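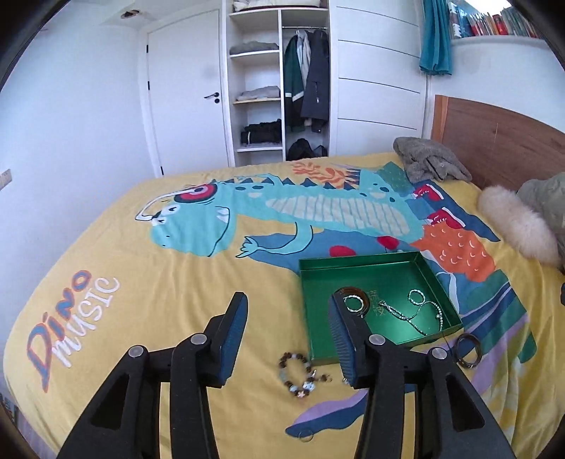
The green tray on the dinosaur duvet, with bracelets in it and beside it.

I'd been warned that the jewelry gets sorted on the bed, so I wasn't surprised when we ended up in the bedroom with our coffee instead of in the living room. "It's the only soft surface big enough," she told me, smoothing out a corner of the duvet. "If I drop a bead on the floor it's gone until I move out."

She makes and mends bracelets under the name Lusik, mostly for people who find her at the Mangundap market in May. Before that she spent 12 years selling other people's jewelry, and she says that's where she learned how badly most of us store our stuff. I asked what she meant and she gave me a look.

"One big bowl," she said. "Everybody has one big bowl! Leather on the bottom, chains on top, and then you need something for a wedding at 14 minutes to leaving the house."

So what does she do instead? She uses trays, and not fancy ones. Leather gets its own spot, because she doesn't like metal rubbing on it. Bangles stay together, and chains are laid out in a long loop - never dropped in a pile. "I fasten the clasp first, every time," she said. "An open chain is a knot waiting for a quiet afternoon."

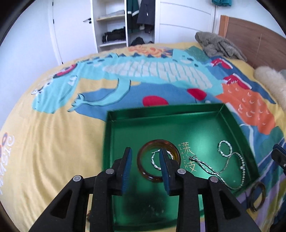

My sister keeps all of hers on hooks inside the closet door and swears nothing has tangled in years, so I brought that up. She wasn't having it. "Hooks are great for beads you wear every week," she said. "But a heavy necklace hanging on thin thread all winter? I restring those. I've restrung so many of those."

I had to ask about money, too. She once paid 20 dollars for a velvet organizer from a shop called Wudia and gave it away within a month (the slots were too narrow for a chunky bangle, and she loves a chunky bangle). Her bead stash at home is another story - about 3,000, by her own guess, and she admits she'd buy more tomorrow.

We talked for a while about silver going dull. She wipes hers with a soft cloth when she takes it off and leaves it at that. I confessed I'd been using toothpaste and she put her cup down.

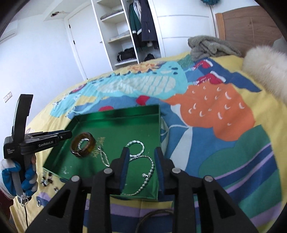 What she keeps and what she lets go

"If I haven't worn it and I wouldn't fix it, it goes," she said. Then she told me about three pieces she hasn't worn and won't fix, all of which are staying.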